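The Last Parcel for Broria

Apr 7, 2019
By Salvador Esteves

Print this story | E-mail this story

The post office at Erton closed on a Friday in January, and by the following week there was a postal counter in the back of Reddy's Hardware, between the paint tins and the garden hose. Gopinath Namboodiri had the running of it. He had sold nails for most of his life and he was thrilled.

"It's the mail!" he told his wife. "People wait for it. Who ever waited for a nail?"

He learned the scales and the stamps. He learned the rates for Hesance, up the coast, and for Broria, which was an island and had a rate all its own. He wore a blue cardigan because it looked official, and he said good morning to every envelope (quietly, when there were customers in the shop).

The parcel came in on a wet afternoon. It was addressed in pencil to Box 67, Broria, and the old woman who brought it wanted to know if it would make the evening boat.

"The van's gone," said Gopinath. "It'll be first on the van tomorrow."

"Tomorrow's his birthday," she said, and counted her coins out anyway.

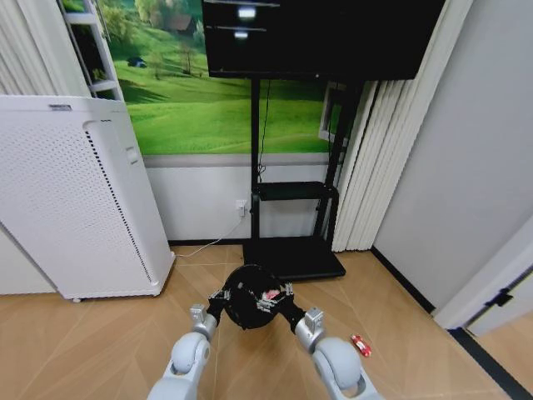
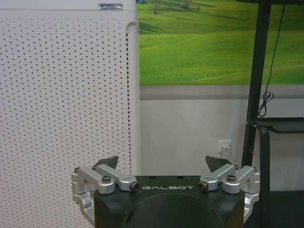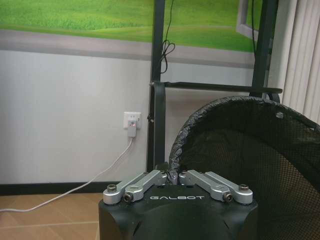
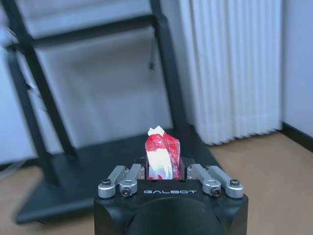
First picture: two grippers and a round black object. The other three: a gripper up close.

He looked at the parcel for a long while after she left. It weighed 1319 grams, he had written that on the slip himself, and it smelled of ginger. The boat went at six. The wharf was at the far end of the harbour road, and the shop ute was parked out the back with half a tank in it.

He turned the sign over, tucked the parcel under his cardigan and drove – not fast, he was never a fast driver, but with both hands on the wheel and the wipers going like mad. At the wharf they were already pulling in the ropes. Gopinath ran the last stretch shouting "Mail! Mail!" in a voice he hadn't used since he played cricket, and a deckhand leaned out over the rail with his arms open.

It was a good throw. He thought about it all the way home.

There were two people waiting at the shop door when he got back, one for stamps and one for a tap washer. He served the stamps first.

Copyright Salvador Esteves. Contact the author | Back to top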